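The bus from Ovville put Senad Petkov down at the Misley stop a little before four. He had one bag and a paper with his aunt's address on it. It was November and already getting dark.

The house was on Flenden Street, number 68. He had not been inside it for three years. His aunt had left the key with the baker, who made him sign for it.

Inside, the kitchen smelled of old coffee. There was an envelope on the table with his name on it and 300 dollars in it, all in tens. There was no letter. He counted the money twice and put it back.

He called his sister.

"She left me money," he said.

"She owed you money," his sister said. "For the roof."

"That was 310."

"Then she took out the bus fare."

He laughed, and then he had to sit down. He had fixed that roof in one hot week, and his aunt had stood at the foot of the ladder the whole time, telling him he was doing it wrong.

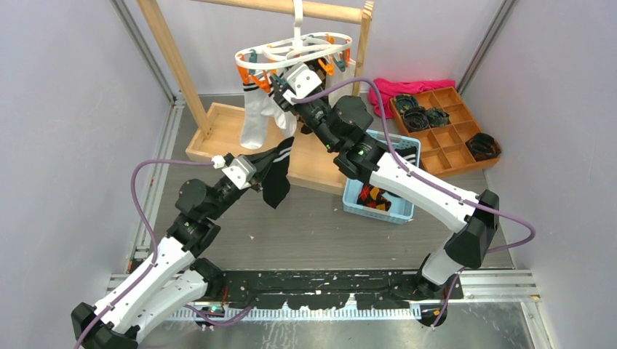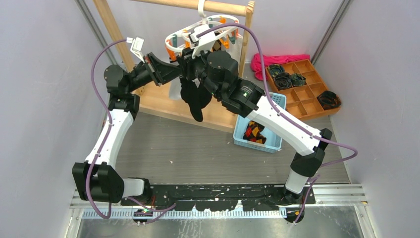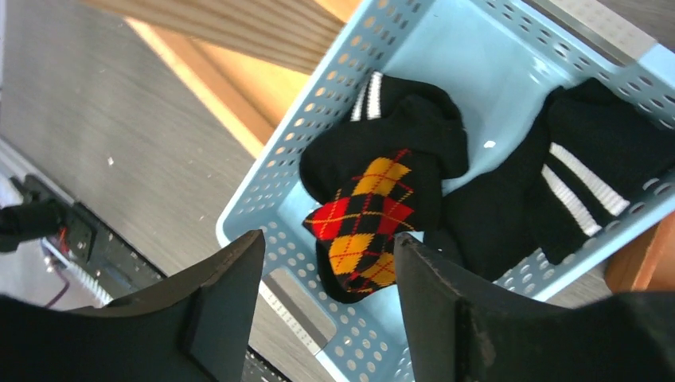
He slept in the back room and woke up early on Wednesday. The rain had come in the night, and the roof had held. He started on her dresser before breakfast. The top drawer was all socks — black ones with white stripes, like the one in the first picture, and one pair in a diamond pattern that must have been his uncle's. He put the diamond pair on. Then he went down and made coffee, and when Mrs. Stojanovska knocked to ask if the house was for sale, he told her he didn't know yet.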